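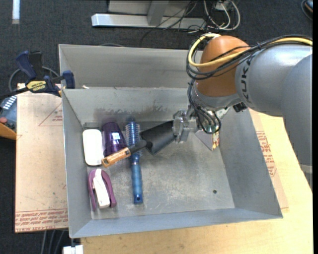
News > Working Life > Marnard

Robot arm takes on the odds-and-ends bins at Jorkier returns depot

Staff who used to spend whole shifts bent over bins of returned household goods have handed part of the job to a robot arm, and most of them seem delighted to see it go.

Jorkier, which handles returns for homeware and stationery shops from its depot in Marnard, started trying out the arm in spring under a project called Orgate. Since October it has been doing real work on the early shift, picking mixed items out of a metal bin one at a time so that they can be checked, labelled and sent on.

Mixed bins are the awkward end of the returns trade. A pallet of identical kettles is easy. A bin of things that came back loose, in twos and ones, from a dozen different shops is another matter altogether: hairbrushes, staplers, cups, spatulas, small boxes with one corner squashed, cases with nothing in them. Everything lies on top of everything else and no two bins are the same.

"People think it must be the heavy stuff that wears you out," said Aušra Laur, who leads the early shift. "It's the little things! You reach down, you turn it over, you find the label, you put it on the belt, and then you do it again until dinner time. My shoulder used to wake me up at night."

Laur has been at the depot for 7 years and says she was one of the loudest doubters when the project was announced. She had seen a picking machine at a previous job that could only cope with cardboard boxes, all the same size and all the right way up, and she expected another of those. The first weeks of Orgate did little to change her mind. The arm dropped combs. It tried again and again for the shadow beside a mug. A ladle beat it for most of an afternoon.

What won her over, she said, was being asked to help. The team setting up the arm wanted to know how the pickers themselves went about it, and sat with them through several shifts taking notes. Pickers tend to go for whatever is on top and lying free, and they leave tangled things until last. For anything with a long handle they have their own habits, and argue about them. Laur takes a spatula near the blade end and lets the handle swing. Others swear by the middle.

"We had a proper row about spatulas," she said. "A good one. I don't think any of us had ever been asked before how we do it."

A good deal of that has found its way into the way the arm works now. The software that chooses the next item is called Hafstein, and the depot talks about it as though it were a colleague with moods. When the arm stops and hovers, somebody will say that Hafstein is thinking. It looks over the bin, settles on an item and a place to hold it, and goes in. If the grip feels wrong it lets go and has another look. If it fails 3 times on the same item it leaves that one alone and flags it on a screen for a person to sort out.

On its best shift so far the arm lifted 1623 items. That is fewer than a good picker would manage in the same hours, and Jorkier is quite open about it. Speed was never the part that excited people on the floor. The arm simply keeps going at its own pace through the dullest bins in the building, and the people who used to empty them are doing other things.

Those other things are where the change has really been felt. The early shift used to put most of its pickers on mixed bins, with a couple at the checking tables. Now it is closer to the other way round. At the tables the work is slower and there is a lot more to decide. Does the lid fit? Is the scratch on the handle something a shop would mind? Can the box be replaced, or should the item go to the seconds room? Pickers who had never been given the chance to learn it are being trained up, and the higher checking rate of pay goes with it once they have passed.

The seconds room has had a lift as well. It was open two mornings a week before, whenever somebody could be spared. It is open every weekday now, and the shelves of slightly marked pans, jugs and desk tidies are moving on to charity shops and market traders so quickly that the room has been given a second doorway.

No jobs have gone as part of the project, and Jorkier has put in writing that none will while the trial is running. Staff asked for that early on. They also asked for a say in which bins the arm gets, and that was agreed too. Each morning at 7 the shift lead walks the row and chalks a mark on the ones that look suitable. Anything with glass in it stays with people. So does anything over 500 grams, and so does what the depot calls "wet returns", meaning bottles of washing-up liquid and the like that may have leaked on the way.

Not everybody is completely won over. One picker, who asked not to be named, said she missed the company at the bins. "You'd stand opposite someone and talk all morning. At the tables you've got to concentrate." She has asked for the checking tables to be turned to face each other, and they are being moved this month. Another worry is what happens to people who liked picking and were fast at it. Some of them took real pride in their numbers, and being told that a machine will do the easy part is not always heard as good news. Laur said she understands that very well, and that anybody who wants to stay on the bins can. There are still plenty the arm won't touch.

There is a new job too, and it is a popular one. Every shift now has an arm minder, chosen from the pickers, who clears flagged items, swaps the bins and notes down anything odd. The notes go into a hardback book on a string, and reading through it is a treat. "Picked up brush, put down brush, picked up brush." "Does not believe in the whisk." "Very good with staplers today." Each entry is read by the people who look after Hafstein, and many of them end in a small adjustment. The whisk, minders report, has come on enormously.

Minders get two days of training before they take a turn, mostly on how to stop the arm, how to be sure it has stopped, and how to work around it safely while it is stopped. No one puts a hand into a bin until the arm is parked and the minder has called it out loud. Laur is strict on this and does not mind who knows it. The call is "parked and dead", and on the early shift you can hear it right across the floor.

The gripper has changed several times over the course of the trial. An early version was fine on chunky things and hopeless with anything slim, and it pinched soft tubes hard enough to split them. The present one is gentler, and does especially well with handles. Flat cases lying close against a wall of the bin are still hard work, as there is so little to get hold of, and see-through plastic remains a puzzle on bright mornings when the light comes in low. A blind has been fitted to the east windows. It has helped the arm a bit and the people a great deal.

Small improvements of that sort keep turning up. The pickers' own bins have been raised to the height chosen for the robot's, a change some of them had been requesting for years, and sore backs are being mentioned far less at the morning briefing. Labels on the outgoing trays are larger. The radio has moved to where the checkers can hear it.

Other depots have been taking an interest and there have been visitors most weeks, usually shown round by whichever minder is on. Laur likes to let them watch in silence for a while first. "They all do the same thing," she said. "They start rooting for it. It goes down for something fiddly and you see them lean in, and when it comes up with it they cheer. Grown adults, cheering for a hairbrush! I still do it myself."

The Orgate trial will carry on through the winter, taking in the busy weeks after the holidays when returns pile up to the roof and every pair of hands is needed. Staff will then vote on whether they want a second arm for the late shift, which has been asking when it gets a turn. A suggestion box for names has already been put up beside the time clock. "Hafstein's Sister" is leading.

Jorkier is taking on trainee checkers for the Marnard depot, and past experience of returns work is not needed. Forms can be picked up at the gatehouse.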